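January, by the Keldale workshop desk

How to test if a machine can do your sorting chore

Many people ask me if a robot can already tidy a workbench or put away the kitchen things. My answer is: test one small chore, and write down what happens. I explain the method we use at Keldale. You can follow it at home or in a small shop.

First, choose a chore which has a clear end. "Clean the garage" is too big. "Put every fitting in one tray and every switch in another" is good, and two people will agree when it is finished.

Second, do the chore yourself and take the time. Do it at normal speed. My own time for a mixed bin of small parts was 77 seconds.

Third, fix the rules before you start. We allow 30 tries, and we do not touch the table during a try. If a part falls on the floor, the try is failed. Please do not change this rule later, even when you feel sorry for the machine.

Fourth, change one thing after every block of tries. Turn the parts, move a tray, or add an object that is different from the others.

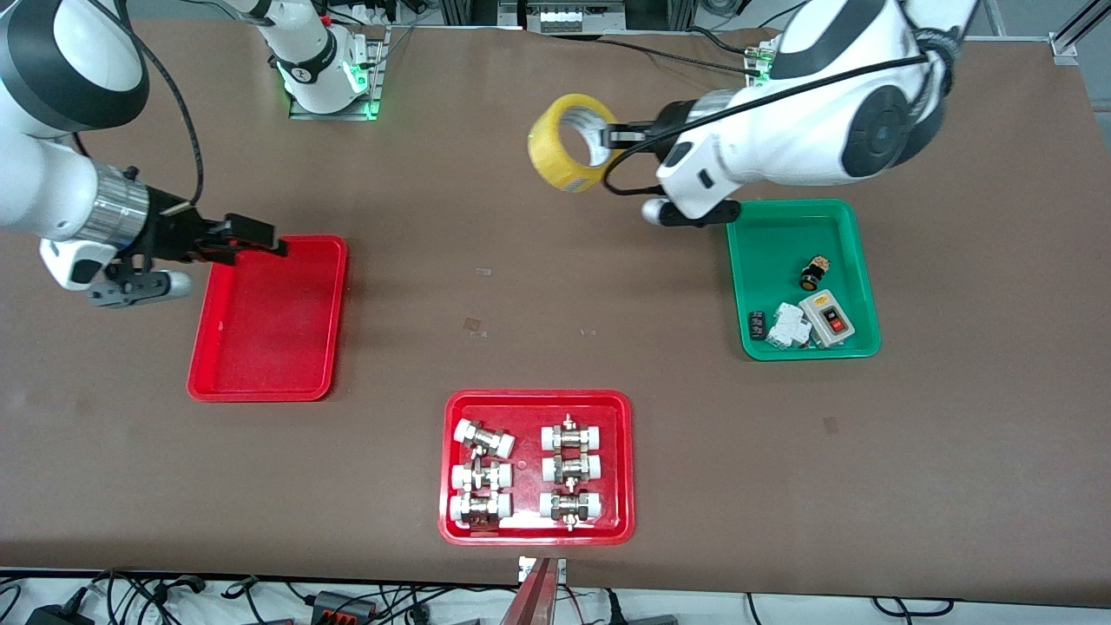
Round and soft-edged things need their own block. A gripper with two fingers can hold a thin rim quite well, but to put the thing down flat is another skill, and I score it separately. In our last test the picking was good in 22 tries and the placing only in 12.

Last, compare with your own time, and include the minutes for preparing the table. For sorting of known parts in known trays, I would say machines are close. For a kitchen drawer where everything is mixed, I would still wait. The score sheet from the Plindbridge test has one line per try, and you can copy it by hand in any notebook.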